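Helper wanted for a home robot build – Damanwood workshop, evenings

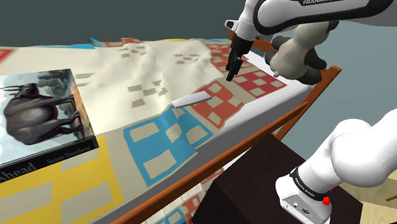
Clistance is a bedroom tidying project that I have been building in a shared workshop in Damanwood since December. The goal is a single arm beside a bed that can pick up what people leave on the covers and put it on a shelf. Most of the work so far has been in simulation, and the test bed has a crumpled quilt with big squares in blue, red, yellow and gray, a hardcover book lying face up, a flat white bar and a stuffed toy up by the corner of the frame. The simulated arm is a Franka on a box-shaped pedestal next to the bed. The book is the item I most want help with. A flat cover on a soft quilt is hard to get two fingers under, and I don't have a grasp I trust yet.

I am looking for one person to join for 5 weeks, two evenings a week, in the workshop on Pillai Street. There are 4 of us on the build now and we all have day jobs, so sessions start after dinner and end by ten.

What you would do:

Write and tune grasps for thin objects on soft surfaces, first in the simulator and then on the bench.
Improve the cloth settings. The quilt is slow to run and I would like it faster without making it stiff.
Help build the real pedestal and the bed mockup. We have the lumber and a drill press. Cutting is done on the shared saw, and you need the workshop's saw induction before you use it.
Keep notes in the project log after each session.

What you need:

Python you are comfortable with. Some time spent with any physics simulator. You should be able to read someone else's code and ask about it when it makes no sense – a lot of mine is in that state. Experience with a real arm is useful but not required. Basic hand tool skills are enough for the bench work.

Pay is $85 per evening, paid every 2 weeks. Workshop access is covered while you are on the project. Parking is in the lot behind the Clodine building, and the side door needs a code that I will send you.

To apply, send a short note to Afiq Goh through the workshop message board, under the Clistance listing. Say what you have built and which evenings you can't do. A link to code or a few photos of a past project is fine, and a resume is optional. Applications close January 28, 2025. I will answer everyone who writes, and the people I want to meet will be asked to come by for one paid trial evening.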